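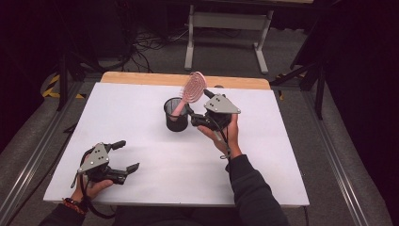
Trorna Handgreifer-Set im Test: Demonstrationen ohne Roboterarm

Kategorie: Testberichte > Robotik > Greiftechnik
Zuletzt aktualisiert: 2025-02-23
Drucken | Per E-Mail senden

Das Set von Trorna besteht aus zwei handgeführten Parallelgreifern, Kabelsatz und Aufnahmesoftware. Der Preis liegt bei 1478 Euro, geliefert wurde nach 11 Tagen. Getestet haben wir Version 2 der Software.

Die Montage ist schnell erledigt, die Anleitung dagegen knapp. Das Kapitel zur Kalibrierung verweist auf einen Anhang, der in der deutschen Fassung fehlt. Der Vertrieb Lowther schickte ihn auf Anfrage nach.

Als Testaufgabe diente das Einstellen länglicher Gegenstände in einen Stifteköcher aus Drahtgeflecht. Eine Haarbürste ist dafür ein brauchbarer Prüfling: langer Griff, schwerer Kopf, ungünstiger Schwerpunkt. Die Backen halten den Griff sicher, solange man ihn nicht zu nah am Ende fasst – dort dreht sich das Teil weg. Von 276 Aufnahmen waren 11 wegen Aussetzern der Positionsdaten unbrauchbar.

Schwächen zeigt die Kabelführung. Das Kabel hängt am Handgelenk herab und zieht bei Drehbewegungen spürbar am Greifer. Nach 100 Durchgängen ermüdet zudem der Unterarm, vor allem beim beidhändigen Arbeiten. Eine Zugentlastung gehört in diese Preisklasse.

Der Export läuft fehlerfrei, schreibt aber nur ein Format. Das Konkurrenzset von Sirnbridge bietet drei, ist jedoch schwerer und schließt langsamer.

Wertung: gut. Abzüge für Kabel und Dokumentation.

Schlagwörter: Greifer, Teleoperation, Datenerfassung, Trorna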